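Travel > Getting Around > Features

News Features Routes Fares Archive

Who Pays for the Empty Trip Back?

One-way rentals look simple at the counter. Behind it, the car has to go home.

A rental car that leaves the Pelitz depot on a Sunday and is handed back at the coast has done half its journey. The customer's contract ends when the keys are returned. The operator's costs do not. The car is now parked at a branch that may have no use for it, and the branch that owns it is one short.

Firms handle this in different ways. The oldest is the fixed drop fee, a flat charge added to any rental that ends somewhere other than where it began. It is easy to print on a rate card and easy to explain. It is also a poor match for the real cost, which depends on direction, season and the class of car. A compact moving toward a busy branch saves the firm money. The same compact moving the other way has to be fetched.

Liketti, a regional operator with 62 branches, dropped the flat fee in February and now prices each pair of branches separately. The table behind the booking page is rebuilt every night from the stock expected at each site over the following nine days. If the receiving branch is forecast to run short, the one-way charge falls to zero. If it is forecast to be full, the charge rises to a set ceiling. Customers see one figure and no explanation of it.

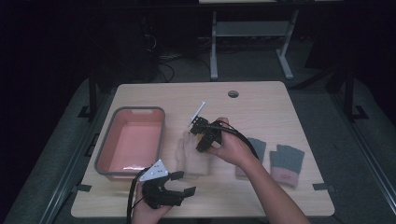 A knit glove on the tabletop, with a black gripper in each hand.

The second method is to let customers do the fetching. Relocation deals offer a car at a token rate to anyone willing to drive it along a given route within a given window. Jorkel lists these on a separate page, with the pickup branch, the return branch and a mileage limit. The limits are tight. A typical listing allows the direct distance plus a small margin, and extra miles are billed at the full rate. Fuel is normally the driver's expense, as are tolls.

Take-up is uneven. Routes between large towns go quickly. Routes that end at an industrial park or a small airport can sit on the page until the window closes, and the car then travels by truck.

Trucking is the third method and the most predictable. Adomaitis runs carriers between depots on a fixed weekly loop, collecting whatever has built up at each stop. A full carrier is cheap per car. A carrier moving with three cars on it is not, and the planners will often hold vehicles back a week to fill the deck. A held car earns nothing, but it also adds no miles, and mileage counts against resale value.

Last year the loop moved 674 cars, nearly all of them compacts and small vans. Larger vehicles were mostly left where they were and reassigned to the new branch, with the paperwork moved in their place.

For the customer, the practical points are few. Check the price in both directions before booking, as the gap can be large. Read the mileage clause on any relocation deal. Ask whether a late return changes the drop charge as well as the daily rate - at some firms the two are linked, and the second amount appears only on the final invoice.

Branch opening hours also matter more on a one-way trip. A car left in the lot after closing is usually treated as still on hire until the desk opens and it has been inspected.

More in Features
Reading a Fuel Policy Line by Line
What the Deposit Hold Covers
Small Vans, Long Weekends
Night Drop Boxes and the Morning Inspection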